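小齿轮里的大学问
弗利斯特比少年科学馆 “机械小课堂”栏目
适读年龄:八至十二岁

各位小读者,当你转动玩具车的发条,或者看着挂钟的指针一格一格地走,里面常常有一群安静的小零件在工作,它们叫做齿轮。

齿轮是边缘长着一圈“牙齿”的轮子。这些牙齿在机械学里称为“轮齿”。两个齿轮靠在一起时,一个齿轮的轮齿正好伸进另一个齿轮的齿缝里,这种配合叫做“啮合”。“啮”字读作“niè”,本来的意思是咬。一个齿轮转动,另一个便被它推着转动,而且方向相反:一个顺时针,另一个就逆时针。
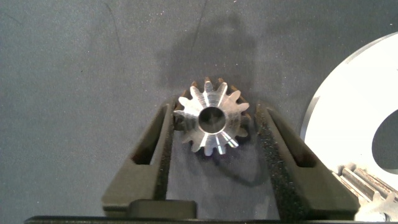
有些齿轮的轮齿不是直直地立在边上,齿面朝着中心逐渐收拢,看上去像一颗放射的星星。带有斜向齿面的锥齿轮,可以让转动“拐弯”,例如把横着的转动变成竖着的转动。手摇钻和一些打蛋器里就用到了它。

齿轮中央的圆孔也有名字,叫做“轴孔”。轴穿过轴孔,齿轮才能稳稳地待在自己的位置上。孔太大,齿轮会摇晃;孔太小,轴就穿不进去。因此工厂在加工齿轮时,对轴孔的尺寸要求十分严格。

齿轮有大有小,搭配起来各有用处。假设小齿轮有10个齿,大齿轮有40个齿,那么小齿轮要转4圈,大齿轮才转1圈。大齿轮转得慢,力气却更大。自行车爬坡时换挡,利用的也是相近的道理,只是两个带齿的轮子之间多了一条链条。

那么,几个齿轮怎样才能排好位置呢?人们常用一块底座,在上面立起短短的圆柱,也就是“销”。销与销之间的距离必须事先算好:离得太远,轮齿碰不到一起;离得太近,轮齿会互相卡住。

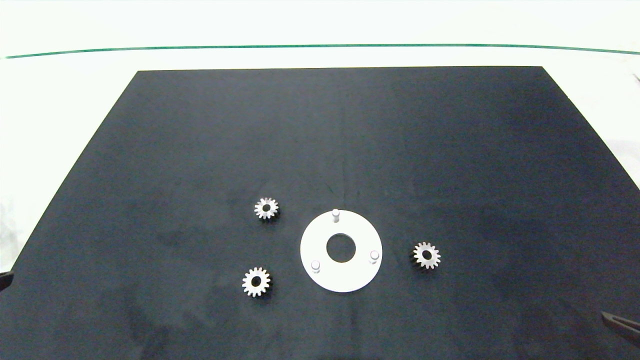 三根销如果均匀地分布在一个圆环上,彼此的间隔就是圆周的三分之一,对应的角度是120度。学过量角器的同学可以自己画一画:先画一个圆,标出圆心,再每隔120度画一条半径,半径与圆相交的三个点连起来,便是一个等边三角形。

动手试一试
请准备厚纸板、圆规、安全剪刀和图钉,并请一位成年人陪同。
一、在纸板上画两个大小不同的圆,沿圆边画出宽窄相同的轮齿,然后剪下。
二、在圆心处扎孔,用图钉把两个纸齿轮固定在软木板上,使轮齿互相啮合。
三、在每个齿轮上画一个箭头,慢慢转动小齿轮,记录大齿轮转一圈时小齿轮转了多少圈。

扎孔一步请由成年人完成。用过的图钉应当放回盒中。

本馆二层“转动的世界”展区陈列有各类齿轮展品,小读者可在家长带领下参观。

撰文:卡西米罗·贝穆德斯
2023年12月8日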